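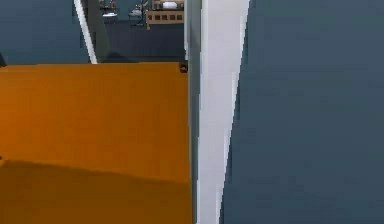 GRUSTTON, December – by Lamisi Kpodo

Home Cookware Stockpots Spare Parts Recipes Contact

The Naltach 8-Quart Bean Pot

Beans are cheap, filling and slow. The Naltach can't do much about the third part, but it makes the waiting easier. It's a heavy enameled pot with a tight lid, wide enough to brown an onion properly and deep enough that a full batch of black-eyed peas won't climb out and visit the burner.

We sell three pots this size. The other two are lighter and cost less, and if you mainly boil pasta you should buy one of them and spend the difference on cheese. The Naltach is for people who put something on at noon and forget about it until the windows fog up.

The lid sits in a shallow groove, so very little steam gets away. Start with less water than your recipe says. Kwame Abugri in our test kitchen ignored this advice and had bean soup for lunch, then for supper, then in the freezer under a label reading "stew." It was good soup.

Handles are cast in one piece with the body and get every bit as hot as the body. Use mitts. The dish towel you're thinking of is too thin.

Details

Price: $171, lid included
Replacement lid knob: $89 for the brass one, which we agree is silly. The plain one comes with the pot.
Stovetops: gas, electric coil, glass, induction
Oven: yes, lid on or off
Dishwasher: Naltach says yes. We wash ours by hand and feel superior.

Care

Let it cool before it goes near the sink. For stuck-on beans, simmer water with a spoonful of baking soda and push at the mess with a wooden spoon. Steel wool will clean it beautifully and take the shine off for good.

The pot is heavy, and heavier with dinner in it – clear a spot on the counter before you lift. Orders go out from the Trukdale warehouse before 3 p.m. Returns are fine if it hasn't been cooked in, and Aba Gyamfi, who opens the boxes, can smell an onion through cardboard.

Item no. 1480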